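Grarkton Library Extends Its Evening Hours

The public library in Grarkton will stay open two hours longer in the evening, starting in February. The town made the decision after 300 residents signed a letter asking for the change. Many of them work at the Petchrat mill and come home when the library is already closed. 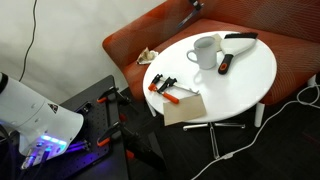 The longer hours will cost the town 4,000 a year, mostly for heating and staff. The children's room will close at the same time as before, but parents can still return books at the front desk.

The branch in Milia keeps its present hours. Readers there can order books from Grarkton, and the van from Justitz will bring them as usual.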